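Wednesday, late

Day three of being the person in charge of the rules. I did not apply for this. I went to get coffee during the meeting and came back with a title.
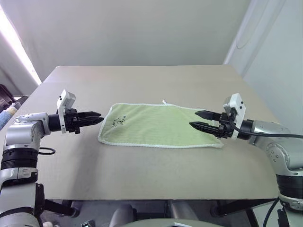
Puspita Wijaya's draft of the handling standard runs to 403 lines, and I have now read all of them, some twice, one of them out loud to my sister on the phone. My favorite is line 206, which says a towel is "flat" when a reasonable person would call it flat. I asked Puspita who the reasonable person was. She said it was me, until Corkident sends somebody better.

So today I wrote a definition of flat. No fold wider than a finger, no corner turned under, long side along the table. Then I had to say whose finger. Then I had to say how crooked a towel may lie before somebody has to straighten it, and there I got stuck, because the Tornthorpe people like them square and the Ridgeway people want them a little off, on the grounds that no towel in a real house has ever been square to anything. I think Ridgeway is right. I wrote "a slight angle is allowed" and felt like a coward.

The safety section went better. Hands stay off the table while the arms are live. Call out before you enable, wait for an answer, and "mm" doesn't count as an answer. Cables get checked at the wrist and at the base before the first run, and whoever checks them signs. I signed this morning and then couldn't find the pen to let anyone else sign, so by our own standard I was the only qualified person in the building until lunch.

Prondivmont wants 200 folds logged before they'll look at the document at all. We have 100. They also want failures written down in plain words, and today's sheet has "bad" on it eleven times – once with an exclamation point. I've added a rule about that.

Tomorrow: sleeves, jewelry, and whether a washcloth is a towel. Puspita says it is. I've asked for that in writing.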